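Notes from the May open day at the Chisholm paper mill

Laurier Campbell and I drove up to Chisholm for the mill's open day. The gate opened at 7 in the morning and there was already a short line of cars, mostly families of people who work there. Parking was in the gravel lot past the rail siding. You sign a sheet, get a visitor badge and ear plugs, and wait for your group to be called.

## The pulp side

Our guide was Liette Fortin, who has 22 years at the mill and started in the wood yard. She took us up a steel stairway to a walkway over the pulpers. Waste paper comes in by truck from Lalport and the towns along the river. It goes into the vats with warm water, and the staples, tape and plastic are screened out further down the line. The smell is like wet cardboard and is not as strong as I had been told.

The mill stopped taking logs some time ago and now runs on recycled fiber only. Laurier asked about coated paper, the glossy kind. Liette said they can take a certain share of it, but too much leaves clay in the water and the clarifier has to be cleaned more often.

## The paper machine

The machine hall is long, hot and loud. Most of the talking was done before we went in. The wet sheet runs out over a moving screen, then through the presses and over the dryer rolls. They were making brown liner for boxes. Grade changes are done on the night shift when they can be, and one takes 2 hours if nothing goes wrong.
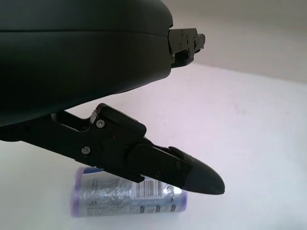
## Testing room

Raymonde MacLeod runs the testing room. She cuts strips from the end of each roll and checks them for weight, moisture and tear strength. The room is kept cool and at a steady humidity, so the door has to stay closed and only half the group could go in at a time. She let the kids pull test strips apart by hand, first along the grain and then across it. The difference is easy to feel.

## Getting there

Lunch was soup and rolls in the canteen, free with the badge. The last tour left at 2. Highway 21 was down to one lane south of Lerilus, so allow extra time. Wear closed shoes, as people in sandals were turned back at the gate.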